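Wipe the fingers first

5 April 2019
By Jarmo Laaksonen

Every cell I get called out to has the same problem and it's never the one on the ticket.
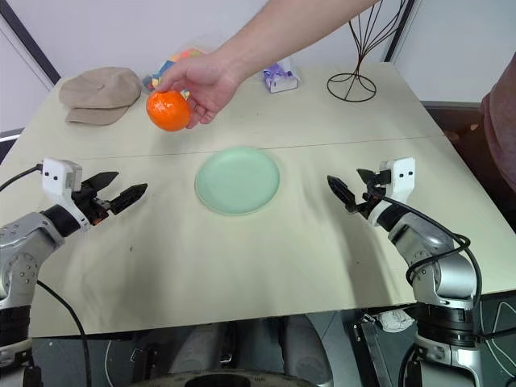 The ticket says calibration. Or it says software. Two arms, two grippers, one table, and the whole morning goes into numbers on a screen. Then I run a dry cloth over the finger pads and the thing picks fine again. Did this at Clullthorpe in August, did it again at Cluvham, same cloth.

My view, and the Hollmann people can write in if they like: setup is overrated, upkeep is starved. We spend 14 days commissioning a bench cell and then give it no minutes a week. None. Cables especially. A wrist cable needs slack but not so much that it drags on the elbow, and it changes over time, ties creep, somebody moves a clip. Look at it before every shift. Move each arm by hand through its reach, power off, and listen.

And teach with real stuff. Fruit, plates, a soft bag, whatever the cell is meant to handle. Test blocks are lovely and tell you very litle. At Histitlow they had 248 clean cycles on a block and then couldn't hold a piece of fruit. Up to seven tries for one pick. Pads were glazed.

Also clear the table, or dont, but decide. If clutter is part of the job leave it there during teaching too.

I know the objection, maintenance time is lost time. Fine. Two people stood next to a stopped cell is lost time as well and I've yet to see that one put in a budget. Ask for the half hour. Write it on the schedule in pen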